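Household Notes from Staststead
January 20, 2025
Posted by Aitana Mateos

Small tables and the containers kept on them

Readers of these notes will be aware that the reorganisation of the household at Staststead has proceeded by stages. The hall cupboard was completed before Christmas and the bookshelves shortly afterwards. The present entry concerns the small table, and in particular the matter of what is permitted to remain on it.

It has been my practice for several years to keep bottles standing directly on whatever surface is nearest. The practice is convenient and I do not recommend it. Bottles left in this way drift towards the edge, leave rings, and are joined in due course by pens, receipts and the spare keys to the shed. In the first week of the year I removed everything from the table in the back room and resolved that nothing would return to it without a container.

Three containers were considered. The first was a lidded box purchased from Llorente, which was sound but too deep -- a short bottle disappeared inside it entirely and had to be felt for. The second was a cloth tray that folded under any weight. The third was a low wire basket, and it is this type which I have adopted throughout the house. The contents remain visible, dust falls through the sides, and a basket of this shape can be lifted with one hand while the table is wiped with the other.

Readers who wrote following the previous entry asked about dimensions. I would suggest measuring the table before measuring the basket. A low rectangular basket should lie lengthwise across the table with room to spare at either end, as there will always be one item which is taller than the rest and is better stood beside the basket than in it. In my own case this is the 400 ml bottle of hand lotion. The 1000 ml refill is stored under the sink and is brought out only when required.

The following arrangements are now in force at this address:

Bottles of 300 ml and under are kept in the basket, caps uppermost.
Taller bottles stand at the right-hand end.
Papers are not kept on the table at all.
The basket is emptied and the table wiped once a week, a task to which 10 minutes are allotted.

A word on colour may be of use. Dark grey shows very little wear and sits well on a pale wood-grain top. I had ordered white from the Drullolier catalogue and returned it; every mark was apparent within days. The replacement was obtained from Tonard, whose delivery was prompt, although the packaging was excessive.

Correspondence on labels has been received and will be answered separately. The next entry, in February, will deal with the kitchen drawers -- a larger undertaking, for which I have not yet settled on dividers. Suggestions may be left in the comments and will be read.

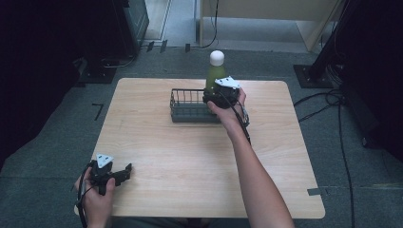
Dark grey wire basket on a pale table, with the green bottle at its right-hand end.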